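Prollolon bench notes, dye and wash room, June 2025

Picked up the fastness work on the Wulevcombe cotton where the October batch stopped. Same reactive red, new lot. Bath at 40 C, salt in three additions, soda ash last. The old lot gave an uneven shade near the selvage and I want to know if that came from the dye or from the winch.

Cut swatches to 90 mm square and weighed them before scouring. Balance drifted twice, so I re-zeroed and threw out the first set of weights. Salt at 30 g/L. Going higher pushed the dye on too fast last time and the shade broke up at the folds.

Soaping is still the weak step. Rinse water from the third soap carried color in every beaker, and the adjacent white strip picked up a faint pink. Kang detergent was worse than the Prilatell on this — one grade lower on the gray scale, wet rub only. Dry rub was the same for both.

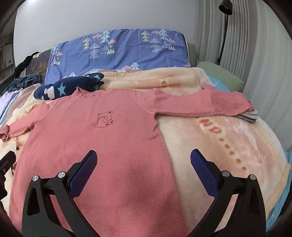
Next run: add a fourth hot soap and hold the rest constant. Use 400 mL per beaker, as the smaller volume let the swatches stick to the glass. Keep one unsoaped control in the dark drawer — the last control sat on the windowsill and is no use for comparison.

pH meter needs a new buffer set before then.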